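# Podlow coast trip, two weeks, is the package worth it?

**ltapsell**

Looking at the fourteen-night Podlow and islands package with Faltilum for August. It's three nights in Podlow town, then the ferry out to Tirmont and a self-catering flat for the rest. They want 2169 for two of us sharing, flights in, transfers in, breakfast only while we're in Podlow.

Has anyone done it with them or is it better to book the bits separately? I don't mind doing the legwork but my husband gets twitchy about missed connections.

Lorraine

**enda_m**

Did it the year before last, booked it all myself. Flights and the Podlow hotel came to 1409 for two, then the flat on Tirmont and the ferry on top of that. You'd save something but not a fortune. The ferry is the part to watch. If you're on the package and your flight is late they put you on the next boat. If you're on your own you buy another ticket.

**akl_fouad**

I'd disagree with Enda on the saving. Faltilum use the Ó Flaithearta guest house in Podlow, and it's fine, but you can walk two streets back from the harbour and pay a good bit less for a bigger room. The breakfast is bread, jam and coffee. You are paying for somebody to hold a sign up at the airport.

Also ask them which flat it is on Tirmont. They have 4 and they are not all the same. Two are up by the church and it's a stiff climb with shopping.

**ltapsell**

Thanks both. They've sent me the one by the old net sheds. Does anyone know it? The brochure photos are all of the sea.

**Daithi F**

We had the net sheds one in spring. Ground floor, one bedroom, small yard at the back with a line for drying things. Kitchen has two rings and no oven. It's quiet after ten at night because the bar next door shuts. The shower takes a few minutes to run warm, so leave it going. 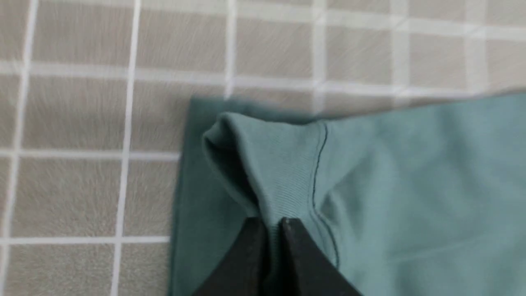 *Pale grey squares, a bit blurred, sorry.*

Bring slippers or flip-flops if you feel the cold. There's a shop on the corner that opens at eight and shuts for the whole afternoon, so get your milk in the morning.

**ltapsell**

That's very useful, Daithí. No oven is fine. Is there a washing machine? We'd be going with cabin bags only.

**Daithi F**

No machine in the flat. There's a launderette behind the ferry office, coins only, and it doesn't give change. We washed most things in the sink and hung them in the yard. With the wind there they don't take long.

**enda_m**

Cabin bags only for two weeks is a stretch, I'd pay for one case between you. The evenings on Tirmont get cool even in August and you'll want a jumper and something for rain.

**akl_fouad**

No, she's right, cabin bags are plenty. I've done three weeks on one. The case is what slows you down on the ferry — there's no lift, and the ramp is steep at low water. Four T-shirts, two pairs of shorts, one pair of long trousers, a thin waterproof. Wear the jumper on the plane.

Cotton jersey is heavier than the quick-dry stuff but I still prefer it in the heat.

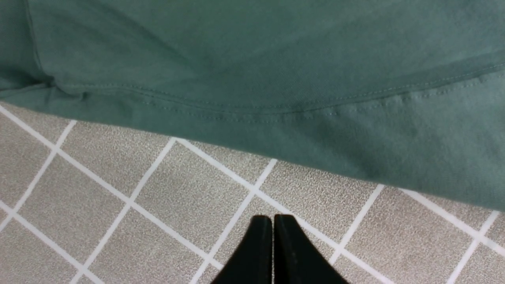
*The green one, hem end.*

**enda_m**

Each to their own. I'd sooner have clean clothes than a quick walk off a boat.

**Diarmuid NC**

Coming in on the money side. Check what Faltilum want as a deposit. When we booked it was 1000 up front and the balance eight weeks before, and the deposit wasn't coming back if you cancelled. Booking direct, the guest house let us cancel up to two days before. If there's any chance your dates will move, that matters more than the price.

The other thing is the day trip they push on you in Podlow. It's a coach to the lighthouse and back with a stop at a pottery. You can get the ordinary bus from the square at half nine and walk the last mile along the cliff. Bring water, there's no café at the top.

**ltapsell**

The deposit is the same as yours was, Diarmuid. I hadn't clocked that it was non-refundable, it's in the small print on the second page. I'll ring them tomorrow and see if they'll budge.

**akl_fouad**

They won't budge on the deposit but they will sometimes change the dates once for free. Get it in an email.

**Daithi F**

If you do go for the net sheds flat, ask for the second key. We only had one between us, and whoever went out early for bread had to take it with them.

**enda_m**

And sit on the left side of the ferry going out. You get the cliffs the whole way and you're out of the wind.

**Diarmuid NC**

Right side, surely? The boat goes round the north of the point now, they changed it last summer.

**enda_m**

Didn't know that. Right side then.

**ltapsell**

Rang Faltilum. One date change allowed, second key no problem, deposit stays as it is. Going to talk it over at home tonight and will probably book. Thanks all.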